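Chapter 7
Ground Rules for Hand-Held Demonstration

In this chapter
7.1 Why written rules
7.2 The workspace
7.3 The grippers
7.4 People
7.5 Records and rejected work
7.6 Reading a rule set critically

Terms introduced: demonstrator, session lead, reset, stop word, session sheet, quarantine folder

Chapter 6 dealt with the safety of robot arms that move under their own power: guarding, speed limits, emergency stops and the risk assessment that ties them together. Much of the work that teaches those arms is now done with no arm present. A person holds a gripper, performs a task with it, and the recording is used later for training. The hazards are smaller. The ways of spoiling the work are more numerous, and most of this chapter is concerned with them.

7.1 Why written rules

When Glenys Tapsell took over the demonstration program at the Treltholm laboratory, she inherited 2,532 recordings and no written procedure. Each person who had held the grippers had worked out a personal way of doing it. Some closed the fingers fully before lifting an object and some lifted while the fingers were still closing. Some began with their hands already over the table. Others began with the grippers in their laps. Tapsell's first decision was to stop recording for the whole of May and write the rules down.

The document that came out of that month, known in the laboratory as the Treltholm sheet, is two pages long. We use it throughout this chapter, along with the longer Tundatari code, which was written for teams working in private homes. The two disagree in several places. Where they do, we say so, and the exercises ask you to choose between them.

A rule set for this kind of work has to answer four questions. What must be true of the place before work starts? What must be true of the tool? What is owed to the people present? What is written down afterward, and by whom? The sections below take these in order.

7.2 The workspace

Homes are harder to regulate than benches. A bench can be cleared and marked with tape. A dining table belongs to someone, and the objects on it and behind it are part of the reason for going there. The Tundatari code therefore does not ask for a tidy room. It asks that the session lead decide, before the first recording, which surface is the work surface, and that everything on that surface be something the demonstrator is allowed to touch, move or drop.
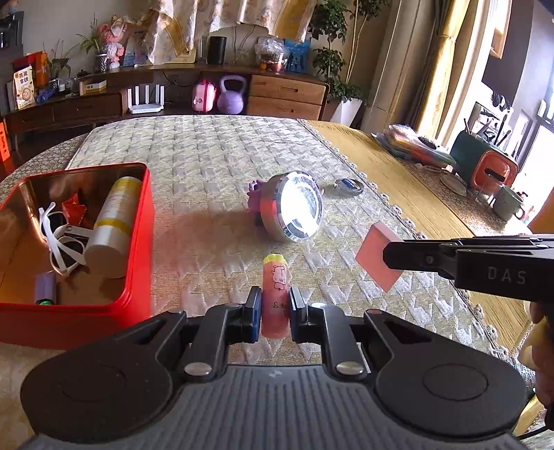 Figure 7.1 Hand-held grippers in use at a table in a furnished room. The nearer gripper has its fingertips on a small pink tube; the farther one holds a square pink block.

Several points of workspace practice can be discussed with reference to Figure 7.1. The first is the covering. A loose cloth can shift when an object is dragged across it, and a lace border can catch a fingertip. The Treltholm sheet requires cloths to be removed or clipped. The Tundatari code allows them to stay, provided the lead runs a hand over the surface and smooths any fold before each reset.

The second is reflective material. Chrome rims, polished tins and bright lamps all throw light back at a camera. Neither rule set bans them. Both require that their presence be noted on the session sheet, so that a person reviewing the recording later does not mistake a highlight for a fault.

The third is cables. A cable near a moving hand should have enough slack to reach the far side of the table and should leave the work surface on the demonstrator's side. Check it by moving each gripper slowly to its farthest point before starting.

7.3 The grippers

Stępień and Sekach, who maintained the tools at Treltholm, kept a use count for every pair of fingertips. Their inspection schedule is short:

Every 300 closings: wipe the fingertips and look for glaze or tearing.
Every 3,000 closings: check the pivot pins for play.
At 4,000 closings: replace the fingertips, whatever their appearance.

The last line is the one most often argued with, and students usually want to keep a fingertip that still looks sound. The objection is reasonable on grounds of cost. Against it, Sekach pointed out that wear is gradual and that two people looking at the same fingertip seldom agree on when it is finished. A number settles the matter in advance.

Left and right tools are inspected separately and must not be swapped during a session.

7.4 People

A demonstrator works for no more than twenty minutes without a break. The session lead watches the wrists as well as the table, and ends a run early if the grip starts to wander. Anyone in the room may call the stop word. On hearing it, the demonstrator opens the fingers only if the object is already resting on a surface, and otherwise sets it down first.

In a home, the household must be told which parts of the room may be recorded, and asked again if the table is moved. Consent given for one corner does not cover the next. Family photographs, mail and medicine labels are put away or turned over by the household, never by the team.

Section 7.5 turns to the session sheet itself. Before reading on, copy the blank sheet from Appendix C and fill in as much of it as you can for a table in your own home.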